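De: Noémie Leclerc
Para: lista de manipulación y textiles
Fecha: 3 dic 2022
Asunto: Re: visita a Clostbridge, qué tal fue?

Hola a todos, contesto rápido que salgo para el tren.

Yara Tarawneh escribió:
> Al final no pude ir a la jornada de puertas abiertas.
> ¿Llegasteis a ver doblar camisetas de manga larga o
> solo toallas, como en abril? ¿Y es verdad que lo
> controlan todo desde el puesto de Ponis?

Manga larga, sí. Nada de toallas esta vez. La prenda extendida en la mesa, con el cuello a un lado, y las mangas primero. Mantel de cuadrícula, el verde clarito.
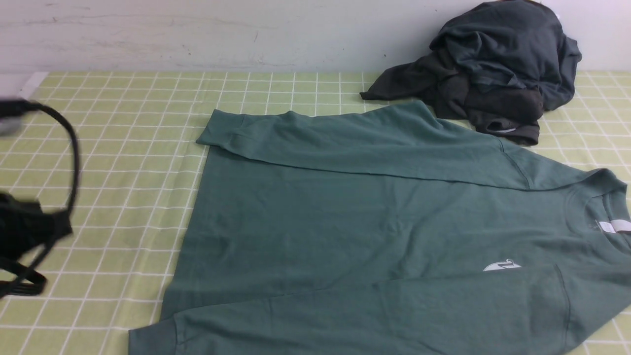
Lo de Ponis: sí y no. Ponis es el programa que reparte las tareas, el brazo va por su cuenta. Nos lo explicó la gente de Pugh en 13 minutos y con mucho ruido de fondo, asi que no me pidáis detalles. Grupo de 70 personas, pasábamos por turnos, yo en el tercero.

Pregunté por los agarres en tela blanda, que es lo que nos interesa para Flallalside. Dicen que las costuras y los puños son lo peor, el tejido se amontona y hay que volver a coger. Me dieron 4 hojas con los parámetros, las escaneo mañana.

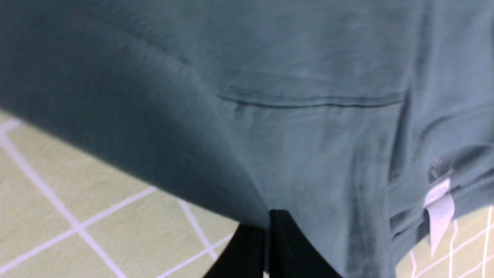 La pinza con la tela cogida, Clostbridge.

Otra cosa: la ropa pendiente la dejan en un montón contra la pared, sin separar. A mí me parece mala idea para nosotros, pero lo hablamos. Los dedos de la pinza son negros, bastante anchos en la base; preguntaré si venden el recambio suelto.
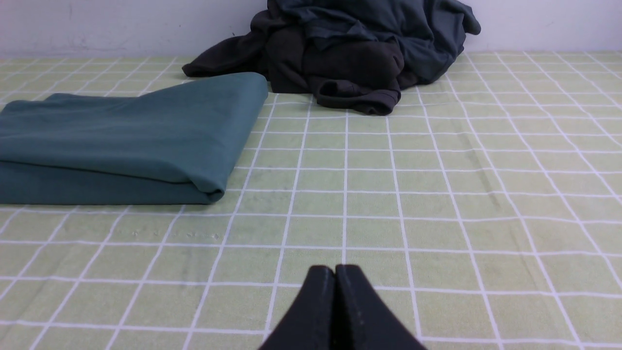 Texto y fotos: Noémie Leclerc

Yara, si quieres ir en la próxima apúntate ya, quedan 3 plazas y hay que escribir a Pugh directamente, no a Clostbridge. El correo está en el pie de la convocatoria. Yo no repito hasta que tengan pantalones.

Perdón por las erratas, escribo desde el movil.

Noémie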